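Home > Stories > People at Work

Sorting Day with Folasade Balogun

By Rhona Cowie

Folasade Balogun has run the supply room at Rindby, a shared workshop and repair space, for six years. Before that she kept stock for Bustos, a stationery wholesaler, where she learned to dislike any bin labeled "misc." She now looks after 136 bins at Rindby and wants to get down to 60.

We talked over two mornings in the long room at the back, the one with the gray carpet and the pale wood tables. It used to be the office. The supply shelves are next door, and when a bin needs going through she brings it in here and tips it into something shallow.

"You can't sort in a deep bin," she said. "You take from the top and you never see the bottom. I did that for a year and found things down there that I had already reordered twice."

Her rule is one container, one table, nothing else out. She likes a lid in a strong color and keeps it with its tray while she works. She has lost lids before by putting them on a chair or on top of a shelf, and a tray without a lid can't be stacked, so it ends up taking a whole shelf to itself.

I asked what the worst things to sort were.

"Small round things," she said. "Anything that rolls. Tubes, caps, markers, batteries, the little cylinders that come off of everything. Flat things stay where you put them. You can make a stack of flat things. A tube goes where it wants."

She doesn't sort those by size first, although most people who help her start that way. She goes by color. Color can be seen from standing height, she said, and size can't, especially when everything is lying at a different angle.

"If half of it is silver and some of it has red on it, then the red is your first pile. You don't have to read anything or measure anything. You pull red until there isn't any more red, and then you look at what you have left. Usually it's a lot less than you were afraid of."
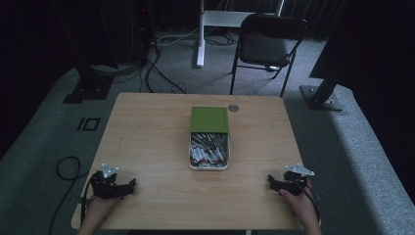 What gets kept

The second pass is slower. Balogun picks up each item, checks the ends, and decides whether it stays. Markers get a line drawn on scrap paper. Anything that comes apart has to have both halves. If she can't tell what a thing belongs to, it goes in an envelope with the month written on the front, and if no one has asked for it by November it leaves the building.

"People get upset about the envelope," she said. "Valeriano wanted me to keep every envelope forever. I told him he could keep them at his house."

Valeriano Nieto teaches the evening repair class and is the heaviest user of the supply room. He told me later that he did take one envelope home, and that he has not opened it.

The hardest bin so far held 62 spring parts from a line of Heltero lamps that the workshop had stopped repairing. Balogun wanted them gone. Nieto wanted them kept. They settled on 32, in a tray with a lid, on the bottom shelf.

"That's still too many," she said. "But it closes."

The table

She is particular about the table as well. It should be light, so that dark parts show up on it, and it should be bare. There is a round metal cable hole in the top of the one she likes best, left over from the office days, and she keeps it covered. Before she found a cover that fit, she lost a few small screws through it.

She works standing for the first pass and sits for the second. The chairs are folding ones, and she doesn't mind them for an hour.

"After an hour you should stop anyway," she said. "You start putting things in the wrong pile and then you have to do it over."

I asked whether she ever sorts at home. She has one drawer in the kitchen, she said, and her son Seren Lewis set it up with old Ferine tea tins when he was in high school. She hasn't changed it. The batteries are with the birthday candles, which she would never allow at work.

Labels

Every finished tray gets a paper label on the short side, written by hand in capital letters. She tried printed ones and found that people waited for her to print new ones instead of fixing a wrong label themselves. With a pen, they cross it out and write the right word.

She has 11 bins planned before the end of the season. The next one is buttons, which she is looking forward to, and after that comes a bin of mixed hose fittings that has been on the top shelf since before she started.

"I've had it down once," she said. "I looked in and put it back."

The supply room at Rindby is open to members during workshop hours. Donations of parts are accepted if they are already sorted.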